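My hand-held grippers kept dropping things last month, and it took me far too long to track down why. One cup would lift fine, the next would slide right out of the jaws. If yours do the same, try this before you buy new parts!

First, open the jaws all the way over a bare table and look at the pads with nothing between them. I skipped this step for 22 sessions — don't be me.

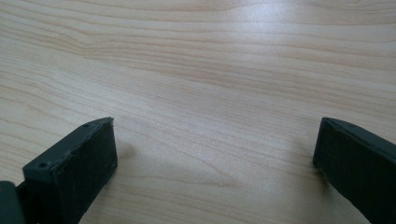

*Jaws open, pads facing each other. Check the faces and the tips.*

Dust on the pads was half my trouble. Wipe both faces with a lint-free cloth and a little alcohol, then let them dry. Next, snug the finger screws (mine are Pinetti fingers, and one screw had backed out enough to let the finger twist under load). Justinas Kairys told me to swap the pads every 3000 grasps, and I'd sailed right past that.

Now test with something light and empty. Close on the cup, lift it just off the table, and hold for a count of four. No hot coffee, please — a slip there is a burn, and your cables are right underneath.

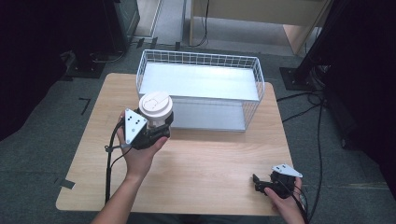

Last changed: Sep 18, 2020

If the cup creeps down, set it back and check that the jaws close parallel. Still slipping? Unplug the gripper before you touch the linkage. I pinched a thumb learning that one, and Uldis Kütt still brings it up.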